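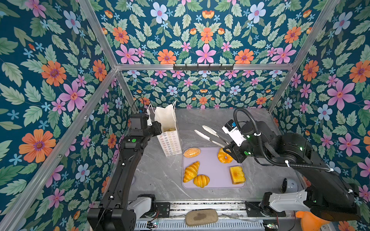

Bells, the Call to Prayer, and a Very Long Evening at Town Hall

So the sound ordinance passed! If you were at the March meeting you know already, and you probably also know how hard those benches are after the third hour. If you weren't, get comfortable, I took a lot of notes and I'm going to use them.

Quick catch-up for anyone who's new. Dindard has had a noise rule on the books for as long as I've lived here, and it says no amplified sound outdoors before eight in the morning or after nine at night. It also has a line in it exempting "church bells and chimes." That's the whole exemption, just those four words. When it was written I suppose it covered everything anyone could think of. Then the mosque on Flaro Street opened in the old carpet showroom, and they asked, very politely, whether they could put a speaker on the roof for the midday and afternoon calls. The town attorney read the rule and said the midday one was probably fine as far as the hours went, but the decibel limit would apply to them and didn't apply to the bells at St. Brendan's, and that was going to be a problem whichever way you looked at it.

What the council had in front of them was a rewrite. Strike the words "church bells and chimes," put in "sounds made in connection with religious observance," and set one limit for everybody. There was a petition in favor with 2633 names on it, which in a town our size is a lot of people standing still long enough to sign something. There was one against too, with 527. I signed the first one outside the Peng Market, in the rain, with a pen that barely worked, so if they couldn't read mine I guess it's 2632.

I got there early and it still wasn't early enough. They'd set out 40 extra folding chairs in the hallway and run a speaker out there so people could hear (yes, an amplified speaker, after nine at night by the end of it, and yes, somebody pointed that out). Public comment was supposed to last an hour. It went well past two.

I went in expecting shouting and there was hardly any. A man who lives directly behind St. Brendan's got up and said he'd been woken by bells every Easter for half his life and he'd be sorry if they stopped, but could the limit please be measured from the property line and not from the sidewalk across the street. I thought that was a really good point, and the council must have thought so too, because it went into the final version. A woman who works nights at the Jutine plant said she sleeps until two in the afternoon and nobody has ever written an ordinance with her in mind, and she got the biggest hand of the night from both sides of the room. A teenager from the mosque played a recording of the call on his phone, held up to the microphone, so people would know what they were talking about. It was short! I think a lot of folks had pictured something much longer.

Not everyone was happy, and I don't want to make it sound as if they were. A few speakers felt the bells were being dragged into somebody else's argument. One gentleman said the town had gotten along fine with four words and didn't need nine lines. And there was a lady near the front who's against all of it, bells included, and would like some quiet, and I'll admit that by ten-thirty I was coming around to her side.
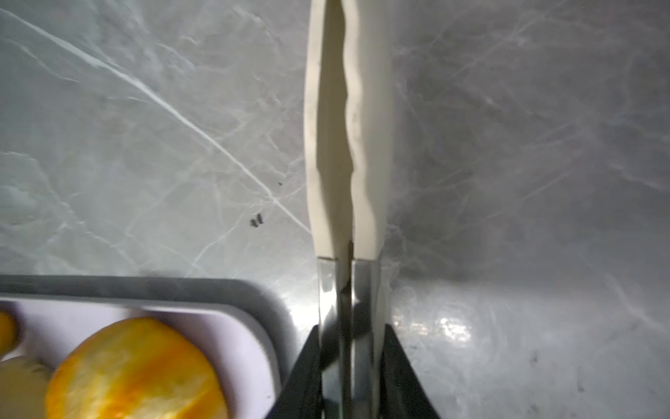 Black gripper fingers holding what look like a pair of tongs.

Then came the amendments, and that's the part where I lost the thread for a while. There was a long back and forth over the words "in connection with." One council member wanted "during," on the grounds that "in connection with" could mean a battle of the bands in the parish parking lot. The attorney said "during" would knock out the bells altogether, because they ring before the service starts. (Think about it. It took me a minute.) In the end they kept "in connection with" and added a sentence saying that concerts, fairs and fundraisers go through the regular permit, same as they do now. So nothing changes for our fall fair, before anyone calls me about it.

The vote was five to two. The new rule covers bells, calls, horns, drums, hymns over a loudspeaker, and anything else of that sort, between eight and nine as before, at one volume for all. The synagogue had asked about the shofar, and the attorney said a shofar isn't amplified, so it was never against the rule to start with. They looked pleased and a little let down. There's also a carve-out for a limited number of nights a year when a congregation can go past nine if they tell the clerk ahead of time. Christmas Eve was the one everybody brought up, and the nights of Ramadan, and the Orthodox folks want it for Easter midnight.

It takes effect 30 days after the vote, and there'll be a review after the first year. The clerk's office has the full text at the counter if you'd like to read it, and they'll print you a copy for a small charge. The property line diagram is on the last page and it's the useful bit. If your congregation has outdoor speakers of any kind, somebody ought to take a look at where they point. Ours are fine, I'm told, although the one over the side door has been crackling since the fall and could stand to be replaced whether there's an ordinance or not.

Complaints go to the clerk now and not to the police line, and they're asking for the time and the address of where you were when you heard it. Please don't call the mosque directly, or the rectory. Both of them have been getting calls all winter and I gather some weren't very nice.

I walked out with a couple of people I'd only ever nodded to at the post office, one who'd spoken for and one who'd spoken against, and we stood by the bike rack talking until the lights in the building went off. Mostly about the benches. The afternoon call is going to start sometime after the rule kicks in, and the mosque is planning an open house that same week, with tea and a chance to see what they've done with the showroom. The date isn't set yet. I'll put it in the next issue as soon as I have it, and I'm happy to drive anyone who needs a ride over to Flaro Street. I've got room for four, five if somebody doesn't mind the middle seat.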